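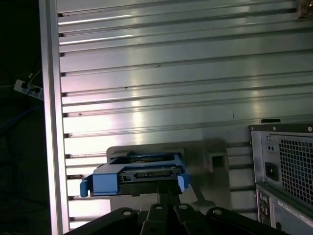 Blue caddy with the drive in it, connector end showing, next to the gray mount on the slotted panel.

29th November

Drive bay day. I had meant to spend the afternoon on the Tenska write-up, but the Ornwood practice rack has been sitting half finished since July and I was tired of walking past it, so I put the kettle on and gave the whole afternoon to caddies and mounts instead. No regrets! It was a very pleasant few hours, the sort of bench work where you look up and the windows have gone dark.

First, the caddies. We have two styles in the drawer now, the older ones from Kidberg and the bright blue ones, and I have come round to the blue ones completely. I know I grumbled about the color when they arrived (they look like something out of a lunchbox), but against all that brushed aluminum you can find them at a glance, and the latch handle is a good size for my fingers. The older ones I am always hunting for with a flashlight. They can stay in the drawer as spares, and if anybody wants a few for the teaching kits, please help yourselves and leave me a note.

Fitting drives to caddies: the small screws go in by hand, all the way, before any of them gets tightened. I relearned this the slow way on the first one, where I snugged up one side and then could not get the other side to line up for love or money. Backed everything out, started over, fine. I have put the good small screwdriver in the tray with the screws, and I would be so grateful if it could live there.

Next, the mount. I went back and forth about where it should sit on the slotted panel. Those horizontal grooves are a lovely thing to work with when you only want to move something sideways, and a bit less lovely when you want it half a groove higher, which of course is what I wanted. I tried it one groove up and didn't care for it, as I had to bend my wrist in a funny way to line up the caddy. Back down it went. It is comfortable there for me, sitting on the tall stool, but I would like someone shorter and someone taller to try it before we call it settled.

I did wonder about shimming the mount to get that half groove. There is some thin plastic sheet left over from the Huenchumán job that might do. Leaving it for now, only noting it so the sheet doesn't get thrown out in the next clear-out.

The panel itself has picked up some small scuffs and a short scratch toward the right. I thought about polishing it and decided against it. It's a work surface, and the shine already gives me trouble enough - under the bench lamp the flat strips between the grooves throw so much light back that I lose the edge of the bay opening. Turning the lamp to face the wall helped a good deal. A sheet of tracing paper over the shade might help more, and I have a roll at home that I will bring in.

Cables. The white power strip on the left is still doing its job down in the dark, with the blue cables wandering off below it, and I didn't touch any of them today. I do want to get them tied up along the rail at some point. What stopped me was not knowing which of the black plugs belongs to what, and I wasn't going to start pulling them to find out. If you know one of yours is in there, would you put a bit of tape on it with your initials?

Stores: we are down to 20 of the short screws, so I have added a bag to the order list. The label printer is out of the narrow tape as well, and I wrote the caddy labels by hand on masking tape, which looks a little homely but can be read from the stool.

Still to do on this one:
Try the mount height with other people
Tracing paper for the lamp
Tape and initials on the plugs
Find the box the rubber feet came in (I had it in July, I am sure of it)

Tea mugs washed, drawer shut, bench wiped down. The Tenska write-up is going in my bag to come home with me.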